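쟁반 하나로 시작하는 정리 교육
라이어디츠 생활교육관 정리수납 과정, 제이드 부샤르 책임강사 인터뷰
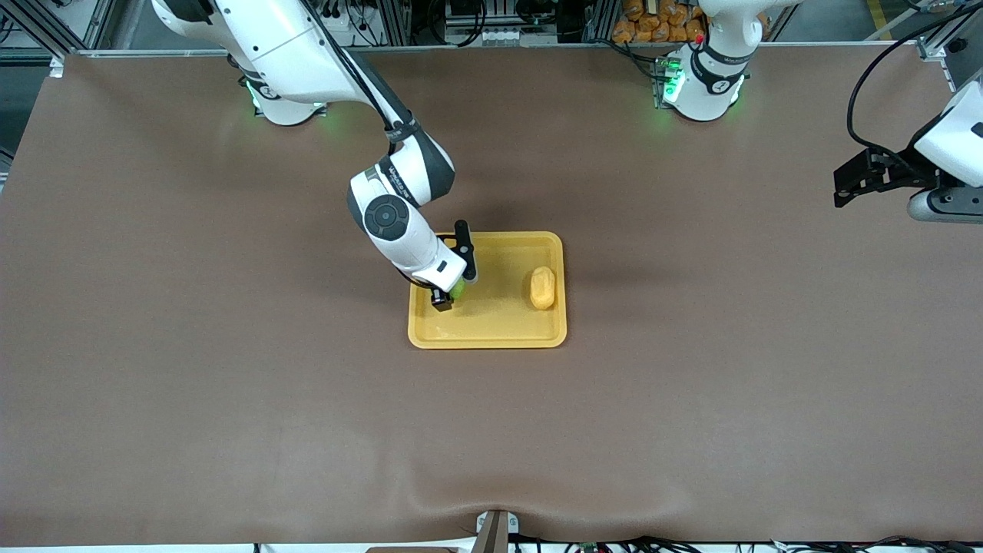
작업대 위에 놓인 겨자색 쟁반. 안쪽에 초록색과 노란색 물건이 보인다.

라이어디츠(Rireditz) 생활교육관이 운영하는 정리수납 기초 과정의 누적 수료 인원이 987명에 이르렀다. 과정의 설계와 운영을 맡고 있는 제이드 부샤르(Jade Bouchard) 책임강사를 교육관 1층 상담실에서 만나 교육의 취지와 향후 계획을 들었다.

기초 과정의 첫 시간에는 서랍이나 옷장을 다루지 않는다. 수강생은 각자 쟁반을 하나씩 받고, 집에서 가져온 작은 물건을 그 안에 놓는 일부터 시작한다. 부샤르 강사는 “처음부터 방 전체를 대상으로 삼으면 대부분 두 시간 안에 지친다”며 “쟁반은 테두리가 있어 어디까지가 오늘의 일인지 분명하게 알 수 있다”고 설명했다.

쟁반의 형태에 대해서도 기준을 두고 있다고 했다. 교육관은 모서리가 둥글고 테두리가 올라온 직사각형 쟁반을 권장한다. 부샤르 강사는 “굴러가는 물건이 밖으로 나가지 않고, 닦을 때 모서리에 먼지가 남지 않는다”고 말했다. 색상은 따로 정하지 않으나, 담을 물건과 구별되는 색을 고르도록 안내한다. “노란 쟁반에 노란 물건을 두면 바쁜 아침에는 눈에 잘 들어오지 않습니다. 사소해 보여도 매일 반복되는 일입니다.”

수강생이 가장 어려워하는 부분을 묻자 그는 빈자리를 꼽았다. 과정에서는 쟁반의 절반 가까이를 비워 두도록 지도하는데, 남은 공간을 보면 무엇이든 채우려는 수강생이 많다는 것이다. 그는 “빈 곳은 다음에 들어올 물건의 자리”라며 “가득 찬 쟁반은 하루만 지나도 옆에 다른 물건이 쌓이기 시작한다”고 했다.

물건을 놓는 순서도 교육 내용에 포함된다. 한 번에 하나씩 집어 위쪽 모서리부터 놓고, 놓은 뒤에는 다시 옮기지 않는 것이 원칙이다. 부샤르 강사는 “자리를 여러 번 바꾸다 보면 정작 무엇을 버릴지 판단하지 못한다”며 “한 번 놓아 보고 일주일을 지낸 다음에 고치라고 말씀드린다”고 밝혔다.

교육관은 지난해 수강생 가정에서 제출한 실습 기록 1,341건을 검토하여 교재를 개정하였다. 개정 교재에는 현관, 싱크대 옆, 책상 등 쟁반을 두는 장소별 안내가 추가되었다. 기록 가운데에는 열쇠와 우편물을 한곳에 모은 사례가 많았고, 주방에서는 수세미와 행주를 두는 자리를 따로 정한 사례가 눈에 띄었다고 한다.

작업대의 표면에 관한 질문도 자주 들어온다. 부샤르 강사는 무늬가 적고 매끄러운 상판을 권하면서도, 새 가구를 구입할 필요는 없다고 강조했다. “식탁이면 충분합니다. 다만 시작하기 전에 쟁반 주위를 치워 두셔야 합니다. 옆에 물건이 있으면 결국 그쪽으로 넘어갑니다.”

심화 과정은 오는 7월 캐런(Caron) 분관에서 시작된다. 정원은 73명이며, 기초 과정을 수료한 사람이면 신청할 수 있다. 수업은 모두 세 차례로, 서랍과 선반, 공용 공간을 차례로 다룬다. 교육관은 심화 과정 교재를 분관 안내 창구에서도 열람할 수 있도록 할 예정이다.

부샤르 강사는 심화 과정에서도 첫 시간에는 쟁반을 다시 사용하겠다고 밝혔다. 수강생은 기초 과정에서 쓰던 쟁반을 그대로 가져오면 된다.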